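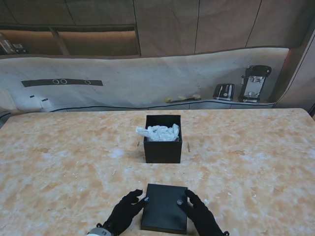
Review: Lirholm square gift box, matte black, lift-off lid

Reviewed by Coralie Treloar

Type: two-piece rigid box, base and separate lid
Finish: matte black
Fill: one sheet of white tissue, supplied
Pack size tested: 8
Retail use: small ceramics, candles, boxed jewelry

We pack small ceramics for mail order and for the counter, and the question with any rigid box is how it behaves after the first opening. I bought one pack of eight in the Lirholm range and used them in the shop through August alongside our current stock box, the Jelo.

Construction

The base has straight vertical walls with no taper. That matters for packing, as a tapered base loses usable space at the bottom and a round bowl will ride up. Corners on all eight bases were square when checked against a machinist's square. One lid had a lifted paper edge on the inside, which a dab of PVA fixed.

The lid is flat on top and lifts straight off. There is no hinge, magnet or ribbon pull. I prefer this for counter work. A magnetic flap has to be held open while the tissue is arranged, and the lid here can be put down on the table until it is needed.

Lid fit

Fit is the main difference between this box and the Jelo. I tested it by inverting a closed, empty box and timing how long the base took to slide free under its own weight. The slowest took 4 seconds. The Jelo drops at once. A slow release feels better in the hand, but the lid needs even pressure going on. Hold it by both long sides and lower it level. If one side goes down first, the other catches on the rim and the covering paper scuffs.

Tissue

The supplied sheet is generous for the size of the base. Crumpled in loosely it stands a little above the rim, and the lid compresses it without bulging. Folded flat it gives almost no cushioning, so crumple it. For anything heavier than a candle I add a second sheet underneath. The white shows up well against the black, and it also sheds fine lint onto the matte surface. Keep a dry cloth nearby.

Surface wear

Matte black marks easily. Fingerprints came off with a dry microfiber cloth. Scuffs did not. Lemlem Adugna ran the rub test for me: 200 strokes with a cotton pad, light pressure, one spot on one lid. The result was a faint shiny patch, visible at an angle. The Jelo, which has a satin wrap, showed nothing after the same treatment. 

Stacking

Closed boxes stack without sliding. A filled stack left from Monday to the end of the week showed no bowing in the bottom lid. The boxes do not nest, so plan shelf space for full volume. Anyone ordering 200 at a time should measure the storeroom first.

Complaints

The outer carton has no dividers, and two lids arrived with rubbed corners. The pack label gives outside dimensions only. Inside dimensions would be more useful to anyone choosing a box for a particular object.

Verdict

Better fit and squarer walls than the Jelo, with a more delicate surface. I will use it for counter sales and keep the Jelo for mail order.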